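FOR IMMEDIATE RELEASE
2022-10-11

Langlois Preserves Opens Its Kitchen to Home Cooks, and Brings Back the Guava Butter

Hello everybody, Amerley Appiah here. I run Langlois Preserves, and my nephew tells me a press release is supposed to sound like it was written by a lawyer. I tried that and gave up after one paragraph, so you're getting it from me straight, and you're welcome to print any of it.

The news is that we're opening our kitchen in Seklow to the public for the first time. Starting next month we'll be running evening classes in jam, fruit butter and chutney, taught by the same people who make the jars you've been buying from us. And yes, for all of you who keep writing in about it, the guava butter is coming back. We're making 500 jars and they go on sale the day the classes open for booking.

Why classes, why now

I've wanted to do this for ages. Every time I stand behind our table at the market, somebody tells me their grandmother made a jam I ought to taste, and then they say they never learned how she did it. I hear it so often I could cry! My own mother made orange marmalade in a pot so big I could sit in it, and I only learned because I was the one who got stuck slicing the peel.

So when the unit next door came up for rent in April, I signed for it before I'd worked out what it would cost me (my accountant has forgiven me, mostly). We knocked through the wall over the summer and put in 6 cooking stations, each one with its own burner, its own sink and a decent heavy pan. I'm very fond of those pans. They came from Grellametti, the restaurant on the corner, when it changed its kitchen over, and they'd already boiled more tomato sauce than you or I will ever eat.

What you'll learn

Each course is four evenings long. The first is about fruit and nothing else – how to pick it, how ripe is too ripe, what to do with the ones that bruised in the bag. Ekua Bonsu teaches that one. She's been buying our fruit for years and she can smell a bad crate from the parking lot.

The second evening is jam, the third is fruit butters and pastes, and the fourth is chutney, plus a long supper where we open everything and eat it with bread and cheese. Bring a friend to the supper if you like. We always make too much.

"People think you need a thermometer and a science degree," Ekua told me when I asked her for something to put in here. "You need a cold plate and some patience. I'll lend them the plate."

Henryk Makowska will teach the chutney night. Some of you know Henryk from his plum and mustard seed chutney, the one with the green label. He says he'll share the recipe with anyone who signs up. I've got him in writing on that.

About that guava butter

We stopped making it because we couldn't get enough good fruit at a price that made sense, and I wasn't going to do it with canned pulp. Guavas are funny things. The smooth ones look nice in a bowl but they don't always have much to say for themselves. When the skin goes yellow and a bit wrinkled and spotty, and the whole room smells like perfume, that's when I want them in my pan. Shoppers walk right past fruit like that and it drives me up the wall.

The new recipe has mandarin in it, juice and a little of the peel. Adjoa Issahaku, who runs our test kitchen, tried it with lemon, then lime, then passion fruit, and the mandarin won by a mile. It keeps the sharpness without shouting over the guava. I've been eating it on toast, on pancakes, and once on a pork chop, which I recommend.

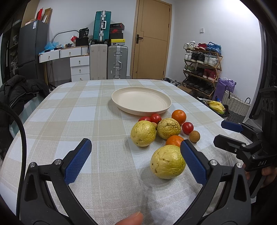 Prices and booking

A full course of four evenings is a single price, and it covers your fruit, sugar, jars, an apron you get to keep and the supper at the end. You'll take home two jars from each cooking night. We've kept 2 places on every course free of charge for people who'd like to come and can't stretch to it. Just tell us when you write, no forms, no questions.

Booking is by phone or email through the shop. Please don't send payment before you've heard back from us, as the groups are small and I'd hate to be mailing checks back to people.

The building has step-free access from the street, and one of the stations is lower than the rest so you can work sitting down. If you have allergies, let us know ahead of time. We use mustard and nuts in the same kitchen and I can't promise they won't meet.

Where the jars will be

The guava butter will be in our own shop first, and then with Jemov, the delivery people who already carry our marmalades. Kofi Agbenyega handles orders from stores and cafes, and he's asked me to say that he's taking names for a waiting list now and that he answers faster by email. Each customer can buy up to four jars. Last time one gentleman bought two whole cases, and I still hear about it from the lady who was standing behind him.

If this batch sells the way I think it will, we'll make another when the next good fruit comes in. I'm not going to name a date, since fruit doesn't read calendars and I've been caught out that way before.

A bit about us

Langlois Preserves makes jams, marmalades, fruit butters and chutneys in small pans in Seklow. We kept the name of the bakery that had the building before us, mostly because the sign was already up and painted so beautifully. We sell from our shop, at the market and through a handful of stores and cafes.

For the press

Reporters and food writers are welcome to come to the open evening before the first course, taste everything and talk to Ekua, Henryk and Adjoa. Let us know you're coming so we can set out enough spoons. For interviews or tasting jars, ask for Kofi Agbenyega at the Langlois Preserves shop. If he's out on deliveries you'll get me, and I do go on a bit, so have a cup of coffee handy.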